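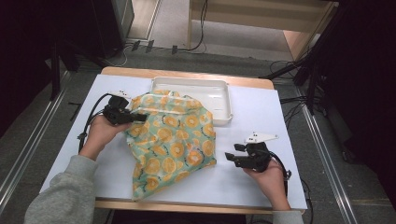 Tuch mit Orangenscheiben auf dem Tisch, dahinter die weiße Schale

Schmale Resonanz bei Frauenstimme, Ursache oder Symptom?
Forum: Gesang aufnehmen und mischen

nebenluft
2022-03-01
Ich mische gerade ein Album mit einer klassisch ausgebildeten Sopranistin, Arbeitstitel Ultside. Begleitung: Harfe, Streichquartett, wenig Synthesizer. Die Leadstimme wurde im Heimstudio aufgenommen, Großmembran mit Nierencharakteristik, Vorverstärker Tondetar, kein Kompressor auf dem Weg in den Wandler.
Problem: Auf lang gehaltenen Tönen ab etwa f2 steht bei 2810 Hz eine sehr schmale Spitze. Im Analyzer ragt sie 14 dB aus der Umgebung heraus. Bei leisen Passagen ist sie kaum vorhanden. Ein statischer Filter an der Stelle macht die Strophen stumpf, ohne Filter tun die Refrains weh.
Wie würdet ihr vorgehen? Neuaufnahme ist bei drei von neun Titeln möglich, beim Rest nicht.

kammerfilter
Dynamischer EQ, Güte um 8, Schwelle so legen, dass er in den Strophen nicht anspricht. Attack kurz, Release nicht unter 80 ms, sonst hörst du das Arbeiten im Vibrato. Fertig.

Oktavbock
Bevor hier irgendwas gefiltert wird: Bei einer klassischen Stimme liegt in dem Bereich viel gewollte Energie. Wenn die Spitze mit der Lautstärke überproportional wächst, ist das erst mal normales Stimmverhalten. Die Frage ist, ob sie mit der Tonhöhe wandert oder stehen bleibt.

nebenluft
Gute Frage. Ich habe zwei Stellen verglichen, f2 und g2. Bei f2 liegt der vierte Teilton knapp darunter, bei ungefähr 2790. Bei g2 liegt er deutlich über 3 kHz, und die Spitze ist dann schwächer, aber noch am selben Ort zu sehen. Also steht sie wohl.

Oktavbock
Bei g2 dürfte zwischen dem dritten und vierten Teilton gar nichts Nennenswertes sein, sofern der Ton gerade steht. Was du dort siehst, ist Hall, Rauschen oder Atemanteil, der durch etwas gefärbt wird. Könnte Raum oder Mikrofon sein. Popschutz aus Metall? Notenpult?

nebenluft
Notenpult aus Blech, ja. Stand schräg vor der Sängerin, Abstand zum Mikrofon kenne ich nicht mehr.

kammerfilter
Und was ändert das am Mix? Sechs Titel können nicht neu aufgenommen werden. Der dynamische EQ muss sowieso drauf, egal woher die Spitze kommt.

Oktavbock
Es ändert die Einstellung. Eine Reflexion vom Pult ergibt einen Kammfilter, also mehrere Überhöhungen und Einbrüche in festem Abstand. Wer nur die eine Spitze zieht, behält den Rest. Schau bitte, ob weiter oben noch mehr kommt.

pult_und_pegel
Ich hatte das 2019 bei einem Liederabend, Aufnahme mit Gearóid Cronin am Klavier. Da hat das Blech mitgeklungen, kein Kammfilter, sondern eine echte Eigenresonanz. Test: Pult an die Originalposition, kurz mit dem Fingerknöchel anschlagen, aufnehmen, Spektrum ansehen. Dauert fünf Minuten.

kammerfilter
Ein Notenpult, das 14 dB über der Umgebung landet? Bei einer Niere in normalem Abstand halte ich das für ausgeschlossen.

pult_und_pegel
Die 14 dB sind der Abstand zur Umgebung bei f2, da sitzt der Teilton praktisch drauf. Der Anteil des Pults kann viel kleiner sein. Interessant ist nur der Wert bei g2.

kammerfilter
Einverstanden, so gelesen passt es. Trotzdem würde ich darauf keine Mischentscheidung stützen.

nebenluft
Test gemacht. Das Pult klingt an zwei Stellen, einmal bei 200 Hz und einmal knapp über 2,8 kHz. Die obere Stelle ist schmal und klingt lange aus. Weitere Überhöhungen in gleichem Abstand finde ich in der Stimme nicht, Kammfilter also eher nein.
Für die drei neuen Aufnahmen kommt das Pult weg, sie singt auswendig. Auf den übrigen Titeln läuft jetzt ein dynamisches Band, Güte 7, maximale Absenkung 4 dB, Release 120 ms. Mehr war nicht nötig.

Oktavbock
4 dB klingt vernünftig. Prüf noch die Hallwege — wenn der Send vor dem EQ abgreift, hast du die Spitze im Nachhall wieder drin.

nebenluft
Greift vor dem EQ ab. Danke, wird umgesteckt.

gallow_fan
Mal quer gefragt: Taugt für so was die Platte von Dunne als Referenz? Ich meine die mit Harfe, Titel 3, ab Takt 79.

kammerfilter
Als Referenz für die Höhen nein, der Sopran ist dort stark bandbegrenzt. Für das Verhältnis von Stimme zu Harfe ja.

Oktavbock
Sehe ich anders, die Harfe ist mir da viel zu breit. Bitte neuen Thread aufmachen, das hat mit der Resonanz nichts mehr zu tun.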